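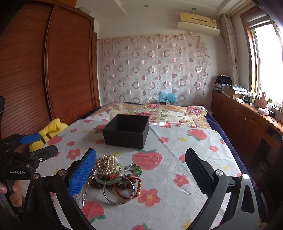
空盒与首饰:珍珠串、浅绿色镯子、深褐色珠串、红绳、细银色镯子

工作间记录 十月 星期五

上午 9:20 开工。工作间温度偏低,胶枪预热比平时久。今天的主要任务还是 Herkville 展厅靠北墙那组旧展柜,一共4个,门锁和门磁都要换。上次只拆了最左边的一个,剩下的今天全部拆下来看了。

先记柜体的情况。柜门是旧木框加玻璃,净宽615毫米,四个柜子是同一批做的,但门框变形程度不一样。左边两个基本方正,右起第二个下角往外翘,关门以后能塞进一张折了两次的复印纸。最右边那个合页换过,换的人没有补旧螺丝孔,新螺丝吃在旧孔边上,手一拧就空转。已经用木签蘸白胶填孔,夹住,等下周再钻。

旧锁是家具抽屉用的那种小转舌锁,锁舌很短。拿薄钢尺试了一下,右起第二个柜子不用钥匙就能拨开,左边的拨不开,但门缝再大一点也一样。这一条要写进给馆里的报告,措辞平一点就行,写“现有锁具不适合继续使用”,附测试经过。报告不要挂在展厅门口的文件夹里,谁都能翻。

新锁用 Aneck 的短筒锁,样品前天到的。筒身比图纸上长一点,装在门框上背面会露出来一圈,碰玻璃压条。试了两个办法:

一是在门框外面加垫圈,锁头凸出来,不好看,衣袖容易挂。
二是把背面压条开一个半圆缺口,锁身让进去。缺口用圆锉修,不要用开孔器,昨天在废料上试,开孔器把边角带劈了。

决定用第二种。开缺口之前先把玻璃取下来。最左边那扇已经做完,关门手感比以前紧,钥匙转到底有一下明显的顿。钥匙先不配同匙,每柜一把,钥匙牌用字母,不写柜号。馆里以前的钥匙牌上写着“北墙一”“北墙二”,换掉。

门磁:旧的是有线干簧管,线从柜底走,沿踢脚线到值班室。量了一遍,三路通,一路断。断的那一路在踢脚线拐角被钉子打穿了,钉子是固定展板电线用的线卡。换线,拐角处加了一小段线槽。值班室主机上没有这一路的报警记录,翻了说明书,这个型号开机时会跳过断路的回路,只亮一个小黄灯,黄灯在面板下沿,坐着看不到。已经在面板旁贴了纸条,写明黄灯亮了要报修。

门磁间隙按说明书留。右起第二个柜门翘角,磁铁和干簧管对不齐,把干簧管移到了上角,那里门框是平的。试开关,正常。

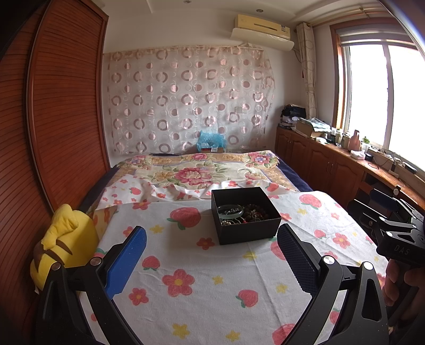 开口黑盒,里面是首饰

中午前馆里送来了 Rojanasak 捐赠那批的登记表,跟柜内支架的活有关,抄要点:

登记表一共116件,包含信件、地契、秤、几件铁工具、一台旧收银机。收银机单独放落地台,不进柜。地契和信件进最左边的柜子,秤和小件进中间两个,铁工具放最右边。
登记表上的尺寸是捐赠方自己量的,有的写英寸,有的写厘米,有一页没写单位。没写单位的那页全部要重量,不能照着做支架。上一批就是因为信了表上的尺寸,木托做小了,返工。
表上“照片”一栏空着的不少。已跟馆里说,没有照片和编号的暂时不要往柜里放,哪怕支架已经做好。以后真要对账,有一张能看清磕碰和刻字的照片,比描述一整段有用。拍的时候带比例尺,正面、背面、有字的地方各拍一张。

编号的写法也问清楚了。纸质的用软铅笔写在背面右下角,金属件不直接写,系棉线挂牌。铁工具里有一把手柄上已经有人用白漆写过旧号,旧号不擦,登记表里加一栏“旧号”抄进去。

下午做支架。托板用 Padness 的闭孔泡沫,硬度比上次那批高,切的时候刀要换新,旧刀会拉毛。切法:先划线,再分两三遍切,不要一刀到底。切完的边用细砂纸轻轻带一下,粉末用吸尘器吸掉,不要用嘴吹,上次吹得满桌都是,粘到了还没干的胶上。

秤的托架还没定。秤盘和秤杆是分开的,馆里想组装起来展示,我倾向于平放。挂钩处磨得很薄,长期吊着不放心。做了一个简易的样架,用同等重量的沙袋代替,挂到下周再看金属丝有没有下垂。样架放在窗边台子上,别动,也别往上挂东西。

柜内照明顺带看了一眼。旧灯管已经拆走,新的灯条还没到。纸质件那个柜子的照度按馆里的要求,最多100勒克斯,其实还想再低一点,等灯条到了用照度计在托板高度上量,不要在玻璃外面量。灯条的变压器放柜顶外侧,不放柜内,柜内温度会跟着开关灯走。

湿度计:柜内两个读数差得比较多,放在同一个塑料盒里过夜比对,下周一看。差值固定就贴修正条,不固定就换。

16:40 把拆下来的旧锁装袋,袋上写了原来的位置。旧锁暂时不扔,馆里可能要留一把当资料。旧干簧管扔了。

遗留:
最右边柜门,白胶干后钻合页孔,装新螺丝。
右起第二个柜门,翘角要不要加压条,等门装回去再判断。
Aneck 锁还差一把,样品那把是亮面,其余订的是哑面,装的时候别混在相邻两个柜子上。能换就让供货方换。
登记表没写单位的那一页,约馆里的人一起量。
给馆里的报告初稿,含旧锁测试和黄灯的事。
泡沫剩下的大块放回纸箱,小块留着垫运输箱。
照度计的电池该换了,抽屉里没有备用的。

离开前断了胶枪和吸尘器的电,展厅那边四个柜子都是空的,拆下的玻璃靠墙竖放,前面拉了带子。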